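Eltcombe Soup Nights -- recipe and attendance data
README, last touched in February

What this is: one big table of everything cooked at the Eltcombe hall soup nights, plus the scaling sheet we use to turn a family recipe into a hall-sized one. Started as Phyllis Hartley's notebook. Typed up by me (Wendell Montoya), mostly late at night, so expect mistakes.

Big white pot, wooden tabletop, both pictures:

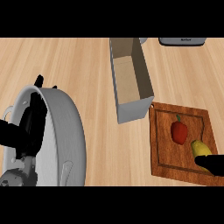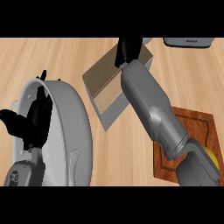
Files

recipes.csv -- one row per recipe. 37 recipes so far.
nights.csv -- one row per night, what was served, bowls out, what came back.
scaling.csv -- multipliers by ingredient. See below, this is the one people get wrong.
notes.txt -- Phyllis's margin notes, copied as written, swearing removed.

Columns in nights.csv

night_id -- just a running number. Gaps are nights we cancelled.
recipe_id -- matches recipes.csv. Two ids with a slash means two soups.
bowls -- bowls served, seconds counted as a new bowl. More than 1,000 all up now.
leftover_l -- litres left at close. Blank means nobody measured, NOT zero. Zero is zero.
cook -- initials. CA is Conceição Abreu, CM is Conceição Mendes. Early rows just say C, can't be untangled, sorry.
weather -- free text, whoever filled it in. "Foul" turns up a lot.

Scaling

Do not multiply everything straight up. Salt, chilli and bay go up slower than the rest, water goes up slower again as a full pot loses less for its size. Multipliers in scaling.csv are for 100 bowls. For anything smaller use the half column. Don't go in between, do the half and bulk it out with bread.

Lentils: the multiplier was wrong in version 1. Anyone who made the lentil one from the old sheet will remember it. Fixed in version 2.

Abílio Marinho's kale and potato is in there twice, once with sausage and once without. Same id, suffix v for the vegetarian one. Please keep it that way, the count script expects it.

Known problems

- Some recipes still in cups. Metric cups, 250 mL, except the barley one, which came from an old American book. Haven't converted it.
- "Tin" means a 400 g tin unless it says big tin.
- Stock cubes: brand never recorded. Saltiness varies heaps. Taste before adding teh salt.
- Spelling of capsicum / pepper not consistant. Search for both.
- Cooking times are from the hall stove, which is slow. Home stoves will be quicker.
- Allergens column is only what the cook wrote down. Don't rely on it, check the packets yourself.

Using it

Cook from it, copy it, print it for your own hall. Put Eltcombe Soup Nights on it somewhere if you do. Not for selling -- a few of these are family recipes and the families said yes to sharing, no more than that.

Adding a recipe

Copy the last row, change everything, bump the id. Weights in grams, liquids in mL. Write the method like you're telling someone who's got their hands full. Send it to me or Phyllis and it goes in when one of us gets a minute.

To do

Convert barley. Ask Conceição Mendes about the fish one, no quantities at all at the moment, just "enough".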